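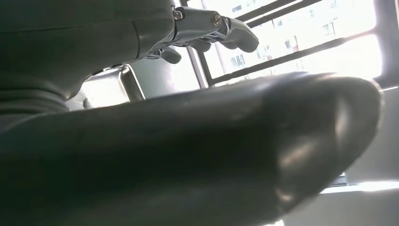

According to Araceli Herrero, wrist-view learning "solves reach and leaves contact open," a remark often cited in discussions of the Husura method. **Husura** is a procedure for training robot manipulation policies from cameras mounted at the wrist or gripper. It was developed by Stela Bălan and Eusebio Rivas at Presico.

## Method

Each training episode is recorded by a human operator. A camera close to the gripper sees the work at short range, and large parts of its view may be blocked by nearby surfaces. Husura estimates a visibility mask for each image and lowers the weight of blocked regions during training. Joint positions are supplied as a second input - without them, the policy tends to stall when the view is mostly covered.

## Results

The first data set held 1,499 episodes, of which 104 were set aside for testing. Masked training lowered the mean position error on these, with the largest gains in bright, backlit rooms. A later version, Husura 2, shortened training to 700 epochs.

## Limitations

Severino Miranda found that the mask often fails on glossy surfaces, where reflections are read as open space. Force sensing is not used.

## See also

- Ibarra grasp set
- Visual servoing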